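3 shares | 0 comments
We use cookies to remember your settings. Accept | Manage

4.2 Where the segmenter falls over

I'll admit I was fairly smug about our perception stack until we pointed it at see-through packaging. Fostudach, our planner, wants a closed outline for every item before it will commit to a grasp, and clear plastic just doesn't give it one (it gives it about half of one, plus a lot of glare!). Pádraig Ó Néill went through all 2949 clips in the Purkness set and marked 74 where the mask swallowed whatever was inside or behind the container. Figure 3 shows the kind of view I mean, with a clear tub, green food in it and gloved fingertips right up close.

Our first fix was to train harder on glass, which helped a bit and cost us almost 25 hours. The second was Andri Imhof's idea and much cheaper: let the mask stay open, pass the planner a confidence for each edge, and have it plan only against the edges it trusts. Bright rims score well. Washed-out walls score badly, and I'm quite happy for the planner to ignore them.

Figure 3. Clear container with green food, seen close up beside black textured gloves.

I reran the Lüthi baseline with the same edge scores bolted on, and 11 of the marked clips still fail, mostly where one clear thing overlaps another. I come back to those in Section 5.
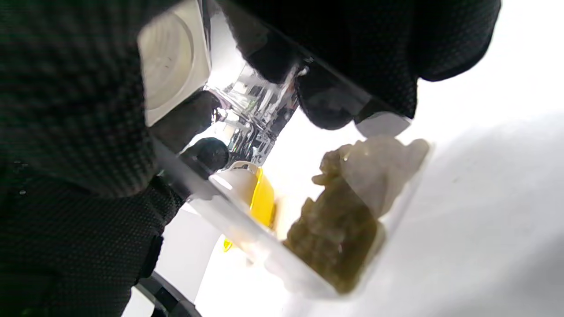
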